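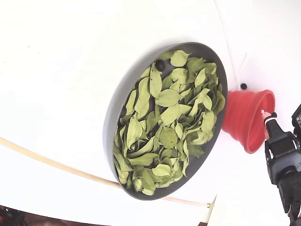

Leaves in the gray pan.

Workshop notebook, December. Doll clothes for the Christmas set.

Coat no. 2 cut this morning from the Cusard wool. The Wungate pattern allows 1/4 in. at the side seams, too bulky at this scale. Trimmed to 1/8 in. and graded the collar. Sleeve cap still has more ease than the armhole will take. Took a sliver off the top of the cap, basted, fits. Marked the change on the master sheet in pencil.

Shengli Shao finished the two petticoats. Hem on the second is rolled by hand, the first is machine. Hand version hangs better. Use it for the rest.

Thread: Yuan cotton, size 60 needle. Tension at 3 puckered on the lawn, 2.5 was clean. Skipped stitches on the wool until the needle was changed. 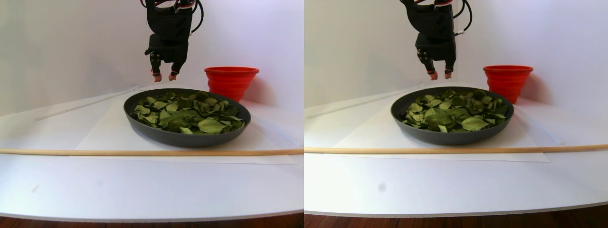 Buttons are the open problem. The Maltalby shank buttons stand too far off the placket and the coat front gapes when the doll is seated. Options are flat two-hole buttons or a snap behind a dummy button. Ro-un Ham prefers snaps - easier for small hands. I agree for the coat, but the blouse should keep real buttonholes. Tried three on scrap lawn with lightweight interfacing. The third was usable.

Shoes: soles cut from the thin leather, uppers not started. Last pair ran long in the toe, so shorten the upper before lasting. Glue overnight under a weight.
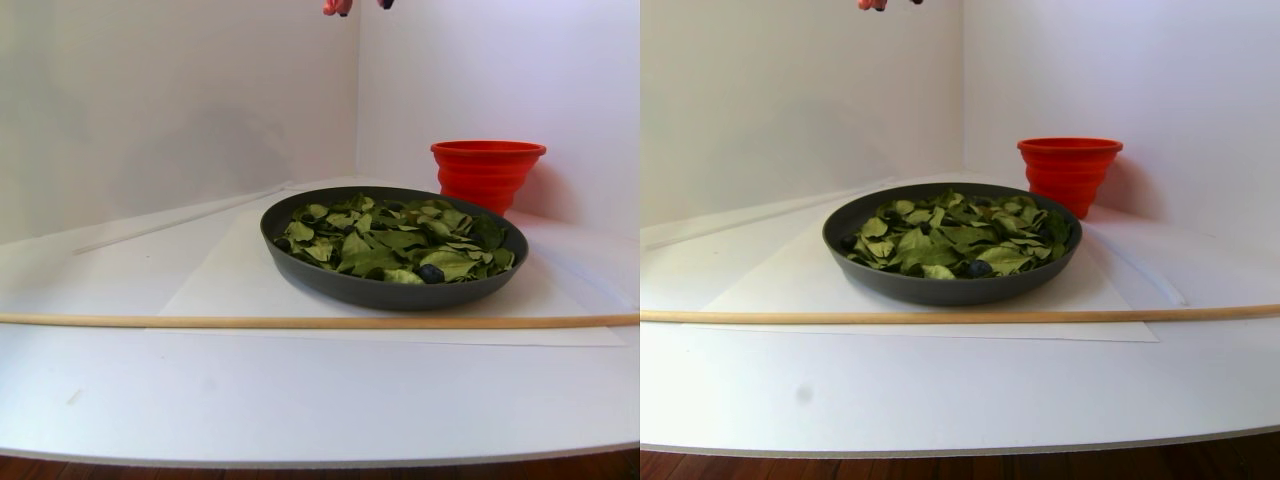
Pan with the leaves and the small dark blue round one.

Still to do: 8 snaps to sew on, coat lining, bonnet brim. Wool remaining is 33 in., enough for the cape if the nap runs sideways. Check that on a scrap first. Ribbon for the bonnet ties is not in yet - Ro-un will ask again at 4:00.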